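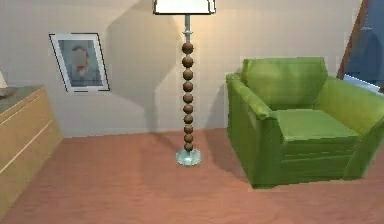 By Satish Varma
Research news | March | Reading time: 6 minutes

A method for teaching home robots to judge where a lamp, a chair or a chest of drawers really stands has cut the number of failed approaches in simulated living rooms, according to results released this month by the Dratik laboratory.

The method, called Vavach, is trained entirely on rendered rooms. Its authors say it is aimed at a narrow fault that has held back indoor navigation for years: robots that rely on a single colour camera tend to confuse the edge of an object with the edge of its shadow. A floor lamp is a hard case. It has a thin stem, it stands a little way out from the wall, and it lights the surface behind it while also throwing a shadow across it. In one of the Dratik rooms, where a lamp with a stem of stacked brown wooden balls stands between a framed portrait and a green armchair, the soft grey shadow on the wall is far wider than the stem itself.

Earlier software handled such rooms badly. The baseline used in the study, an in-house planner known as Besteck, often drew the boundary of the lamp around the shadow and then refused to pass through floor that was clear. In other runs it made the opposite mistake and treated the stem as part of the wall.

Vavach deals with this by moving the light and leaving everything else alone. Each training room is rendered several times from the same viewpoint, with the brightness, height and colour of the light source changed between renders. The network is asked to give the same floor plan for every version. If the plan changes when only the light has changed, the difference is counted as an error and fed back into training.

"The furniture has not moved, so the answer should not move either," the authors write in the report. They add that the rule is simple to state but was slow to apply, as early versions of the network learned to give the same plan for every room, whatever was in it. A second term was added to the training target to penalise this. It compares pairs of rooms that differ in one piece of furniture and requires the two plans to differ in the same place.

The rooms were generated with Zakaria, a scene builder the laboratory wrote for the project. It chooses a floor and wall finish, places the large furniture against the walls, and then adds free-standing items at a set clearance. Surfaces are kept plain. The laboratory made no attempt at photographic quality, and the report says that money spent on finer textures in a pilot run brought no measurable gain. Faces in any portraits hung on the walls are pixelated before the rooms are used.

In all, 2988 rooms were used for training and a further 296 were held back for testing. None of the test rooms shared a layout with a training room, although individual pieces of furniture did appear in both sets. The authors list this overlap as a weakness and say a test set with unseen furniture is being prepared.

For each test room the simulated robot was given a starting point and a target beside a named object, such as "left of the armchair" or "in front of the dresser". It had to reach the target without contact, using one forward-facing camera and no depth sensor. A run was stopped after 50 seconds of simulated time and marked as a failure if the target had not been reached. Contact with any object, however light, also ended the run.

Besteck failed in 40 per cent of the test rooms. Vavach failed in fewer than half as many, with the largest improvement in rooms lit by a single lamp. In rooms with even overhead light the two systems were close, and the report does not claim a difference there. The authors take this as a sign that the gain comes from the handling of shadow and glare, and would not be expected to carry over to other kinds of error.

Thin supports remain a problem. Where a lamp's shade was out of view above the camera and only the stem and base could be seen, Vavach placed the stem correctly but tended to underestimate the size of the base, particularly where the base was pale or translucent and picked up the colour of the floor. Several of the remaining collisions were with lamp bases of this type. A wider safety margin removed most of them, at the cost of some blocked routes between closely spaced furniture.

Windows caused a smaller number of faults. Dark panes were sometimes read as openings in the wall at floor level when the sill was hidden behind a chair. The effect was rare and disappeared once the robot had turned far enough to see the lower edge of the window.

The computing cost is modest by current standards. Rendering takes up most of the time, since every room must be produced under several lights, but the network itself is small and runs on the type of processor already fitted to many domestic machines. Once trained, Vavach needs one image for each plan. The repeated renders are used in training only.

The laboratory also tested whether the number of lighting versions mattered. Moving from one version to two gave most of the benefit. Adding a third and fourth helped in rooms with strongly coloured light but made little difference elsewhere, and beyond that point the longer rendering time was not repaid.

One result has yet to be explained. Networks trained with the light source placed low in the room did better on all test rooms, including those lit from the ceiling. The authors suggest that low light produces longer shadows across the floor and so gives the network more examples of the confusion it must learn to avoid — but they did not test this separately, and they note that the low-lit rooms also happened to contain more free-standing furniture.

No trials have been carried out on a physical robot. The report describes the findings as a result in simulation and makes no estimate of how they would transfer to real homes, where cables, pets and loose items on the floor are common and where Zakaria at present has nothing to offer. A first set of trials in a furnished test flat is planned, using the same targets and the same time limit so that the figures can be compared directly.

The room files, with the lighting settings for each render, are to be released together with the test scripts. The trained network will follow after the trials in the flat.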